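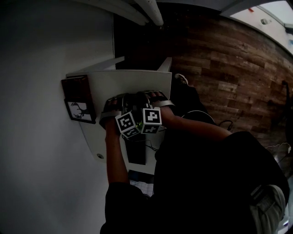

Drillik Satellite Receiver, Model 291

The Drillik 291 is a free-to-air satellite receiver for people who like television and have grown tired of being sent a bill for it. You supply the dish and the TV. The box finds the channels, puts them in a list, and then leaves you alone, a quality we have come to value in electronics.

There is no subscription and no card slot. If a channel is scrambled, the 291 will tell you so and move on. It can't be talked into anything else, and neither can our support desk, so please stop asking Declan.

What it does

The channel list holds 1000 entries, which is more than anyone needs and still fills up if you let the automatic scan run on every satellite it can reach. Use the manual scan. Pick your satellite, pick the ones you watch, delete the shopping channels. The delete key works on a whole block at once, a feature added after Seidu Atinga, who wrote the menus, spent an evening removing them one by one on his own set.

Recording goes to any USB drive you plug into the front. You can record one channel and watch another, provided both come in on the same transponder. If they don't, the box asks which one you care about more. It will wait 3 minutes for an answer and then go with the recording.

The program guide shows whatever the broadcaster sends. Some send a full week with cast lists. Some send the word "Program" for every hour of the day. We have no control over this and would fix it if we did.

The remote

The old remote had a button marked "Nistard" that opened the radio list, named after the company that made the chip. It generated more email than the rest of the product put together. The button now says "Radio."

In the box

Receiver, remote, two batteries, HDMI cable, power adapter, and a printed setup sheet that fits on one side of paper. The full manual is a download. Noreen Foley wrote it and it is better than it needs to be, especially the part on dish alignment.

Will it work with my dish?

Almost certainly, if the dish worked before. The 291 handles switches with up to four inputs. Motorized dishes are supported, though the motor setup menu is still the ugliest thing we sell. A new version is due in August. It was also due last August.

Older Scanlon switches need the tone setting turned off, under Antenna, then Advanced. With it on you will get half your channels and a strong urge to climb on the roof. Try the menu first.

Warranty and returns

The warranty runs for 2 years and covers faults in the receiver and the remote. It doesn't cover lightning, dogs, or firmware downloaded from forums. If you have loaded somebody else's firmware and the front display now reads "boot" and nothing more, we can usually restore it for the cost of postage.

Spare remotes and power adapters are sold separately through our dealers in Brositz and by mail.

Contact: Drillik Receivers, Sales and Spares | Copyright Drillik, all rights reserved | Back to top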